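Brandadlow Old Paper – Frequently Asked Questions

Is my certificate still worth anything as stock?
Almost certainly not. The railroad is gone, and so is its money. What you bought is the engraving, the signatures and the right to feel slightly richer than you are.

Why does mine have holes in it?
Canceled certificates were punched or stamped. We list every hole, including the ones that go through the president's name.
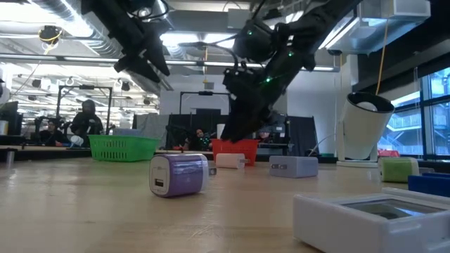
Can I choose the serial number?
For orders of 20 or more, no. For a single piece, ask nicely and we'll look through the pile.

Do you ship framed?
We did until September. Glass and the mail don't get along – everything now goes flat between 2 boards.

What about returns?
You have 3 weeks. Please don't fold it to fit your envelope.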